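Teaching by Hand: Tabletop Sorting with the Tarnon Arm
Project report, Sodbridge, second-year robotics module

4. Collecting the demonstrations

The plan in our proposal was to write rules for picking up small objects. The rules lasted until the first object that wasn't a cube. After that we switched to showing the arm what to do and letting the Pikow software learn from the recordings.

We tried two ways of showing it. In the first, one of us held the wrist and walked the arm through the pick. This feels natural and gives smooth paths, but it also fills the camera view with a student's sleeve, and the first trained version seemed lost without one. In the second, the operator sat at the side with a hand controller and drove the arm remotely. This was slower and a good deal ruder to the table, but the recordings were cleaner, so we kept it.

We recorded 236 remote demonstrations and kept 201. Most of the rejects were cases where the operator closed the fingers on air, paused to think about it, and closed them again. The arm copies pauses faithfully. It had learned to hesitate before it had learned to grasp.

Foam cubes were the easiest things to teach. They squash a little, which forgives a poor approach. Packets slid. The grapes gave every operator trouble -- there is no obvious place to take hold of a bunch -- and we each had a different theory, so the data contains all of them.

The cloth with the grid was meant to help us put objects back in the same squares between runs. It wrinkles, so the squares are more of a suggestion.

4.1 What we would change

Agree on one way of approaching each object before recording anything. Swap operators less often. Label the files on the day, as sorting them out afterwards took most of a Sunday.

Figure 3. Gripper open around the yellow cube, other objects left on the cloth.
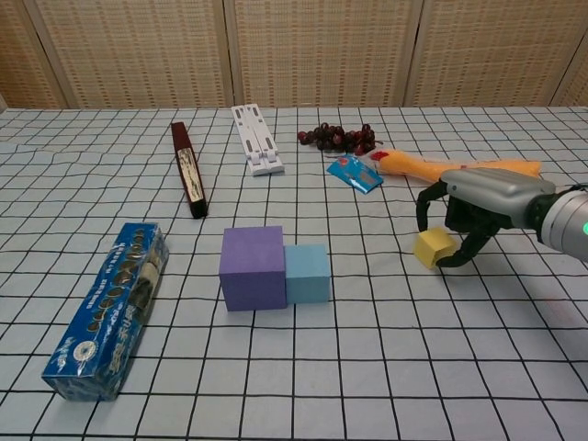

Fig. 3: Fingers open around the yellow foam cube.

Related reports
Tian: a low-cost hand controller
Line following in poor light
Sodbridge module handbook: writing up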